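We use cookies to remember your settings. By continuing to read you accept our cookie policy.

Bring Back the Deposit

When I was a kid, my mother kept empty bottles in a crate by the back door, and on Saturdays my brother and I carried them to the store. The clerk paid us in coins. We spent the coins in the same store, so I suppose the owner did fine out of it. What I remember most is that there was no glass on our street. If you dropped a bottle in the grass, some other kid had it before dinner.

The deposit went away and the glass came back. I think the county should bring the deposit back too.
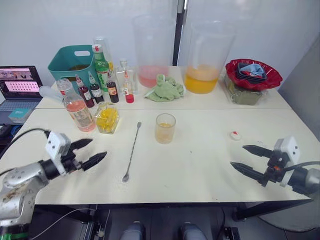 HULLEO, 2020-09-08

The county's answer to empty bottles is the drop-off site on Tasis Road. It takes glass on two mornings a week. If you work mornings, or you don't drive, you put your bottles in the trash with everything else. I did this for most of last year and I am a person who cares about it.

In June the county put out its yearly count from the site. It took in 1,129 crates of glass. That sounded like a lot to me until I called Efua Essien, who ran the site for six years and now keeps the books for a feed store. She told me 411 of those crates came from restaurants, which have a truck pick theirs up. The rest came from households, and she said she could have named most of the drivers. The same people come every week. Everyone else stays home.

A deposit changes that. You pay a little extra at the register and you get it back when you return the bottle. People who can't be bothered leave their bottles out, and somebody who wants the money takes them in. It works on people who have no interest in the environment at all, and that is most of us on a weeknight. 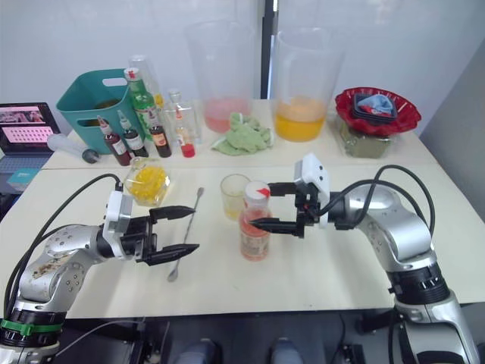
The stores are against it, and their complaint is fair as far as it goes. Dela Lamptey owns the Rolow Market, and she has one back room and one part-time helper. She doesn't want sticky bottles stacked next to the flour. I wouldn't either. So pay the stores a handling fee on each bottle, and let the small ones opt out if a bigger store nearby will take the returns. Issahaku Foods has a loading dock it hardly uses after noon. Ask them first.

The other complaint is that a deposit is a tax on poor people. I take that one seriously -- my mother would have noticed every cent. But she got every cent back, and so did we. A fee you can collect again on Saturday isn't much like a tax. The trash bill is closer to one, and that went up again this year without a word of debate.

The county board will take written comments until the end of the month. Mine is already in. It is shorter than this column and says mostly the same thing, with a line added about the hours on Tasis Road, which should be changed whatever happens with the rest.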